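Bresik Fabric Steamer, 21 Days of Use
Reviewed by Maritza Apaza
February 19, 2023

The Bresik is a handheld garment steamer with a fixed nozzle and a removable tank. I used it daily on cotton, linen and two synthetic blends. The tank holds enough water for a short session, up to 21 minutes on the low setting. High empties it much sooner.

Heat-up took 60 seconds from cold tap water. The indicator light turns green a little early, and the first burst spits. Hold the trigger over a sink until the flow is even.
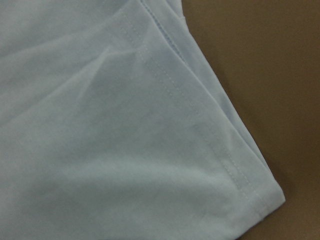
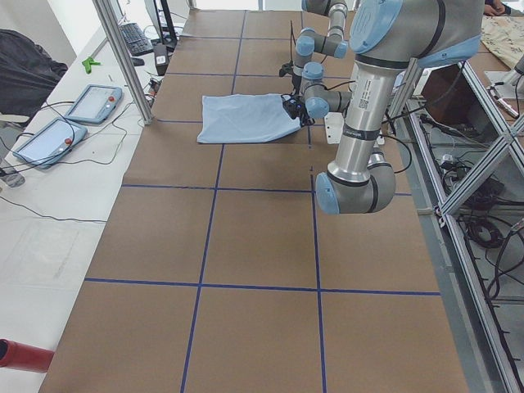 Steam output is adequate for knits and weak for heavy linen. Shirt collars needed two passes and a pressing cloth. For flat work I prefer a marked surface to a hanger. Blue tape lines on brown paper, laid out as a grid of large rectangles, make it easy to keep a hem parallel to something while the fabric cools. Do not steam directly over paper; it buckles.

The cord is stiff and leaves the handle at a bad angle for left-handed use. The older Sotarine has a swivel there and a lighter head, but its tank leaks if tilted past level. The trigger lock on the Bresik held through every session.

Descaling is required monthly in hard water. The cap gasket is a separate part and should be ordered with the unit.

Recommended for knits and light cotton. For linen, buy an iron.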